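11/12/2023

I came back from the cinema at Stumthorpe and I want to write before I sleep, because tomorrow I will remember only the plot and not what I felt.

The film was "Patrício". I had waited for it since the winter, when Clementina Guerreiro sent me the trailer with only a question mark as message. She knows I complain that there is never a film in my own language on a big screen in this country. Well, now there was one, for one night, and I had no excuse to stay on the sofa.

It is the story of a man who paints the signs for a small-town picture house. His name is Patrício, of course. The owner dies, the nephew wants to sell, and the man continues to paint the signs for films that will not be shown. That is nearly everything that happens. I was afraid in the first half hour, I must confess. There is a very long shot of him mixing a grey, and the person behind me sighed with her whole body. But then he begins to invent the films also, with titles and actors, and people in the town stop in the street to ask when they can buy the ticket. From there I forgot the chair, which is a hard one in that cinema.

What I liked most was the colour. In the beginning it is all brown and dull, and each false poster brings one new colour to the town, first on the wall, later in somebody's scarf, or a door. I noticed it only at the green one. I think I would like to see it again only for this.

What I did not like was the nephew. He is written like a villain for children. He has a shiny car, he eats while he speaks, he says a cruel thing and then the music tells us it was cruel. My cousin sold my uncle's shop and he was not a villain, he was tired and he owed money. I would have believed a tired nephew.

The subtitles were also strange. There is a moment when the mother says an expression that means more or less "let him be, he is in his own world", and on the screen it said "leave him in the planet". Three of us laughed and the rest of the room did not know why. I felt a bit proud and a bit lonely at the same time. I wanted to explain it to the whole row.

Afterwards there was a talk with a man from Stundex, the company that distributes it here. He said they have 12 copies of the film going around the country and that they hope for 4,000 viewers before the end of summer. It seemed to me a small number, but he said it with so much pleasure that I was happy for him. Somebody asked if the ending is a dream. He answered that he had asked the director the same question and got a glass of wine as the answer. I thought it was a good reply, though perhaps he has told it in every town.

I was home late. The bus 23 did not come, so I walked to the stop near the bridge and took the other one. It was still warm outside and there were people eating ice cream. After all these years, December with ice cream still feels to me like a mistake in the calendar.
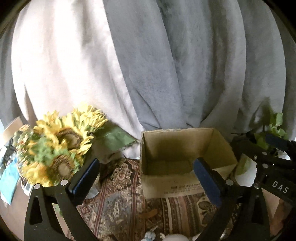 ## For the film group at Brurside

I promised to say a few words about the film at the next meeting, so I put down what I don't want to forget:

- the colours, and to ask who noticed them before the green
- the false poster for "The Widow's Bicycle", my favourite
- the nephew (be fair, the actor is good, it is the writing)
- the planet subtitle, if there is time

I should practise it aloud once. Last time I said "scenery" when I wanted to say "screenplay", during ten minutes, and they were all too polite to correct me.

Clementina wrote just now: "So? Did you cry?" I answered that I did not. I cried a little when he paints his own name on the last poster, as the actor, and then climbs down the ladder to look at it from the other side of the street. I will tell her when we speak.

Must return the umbrella to the lady at the ticket desk.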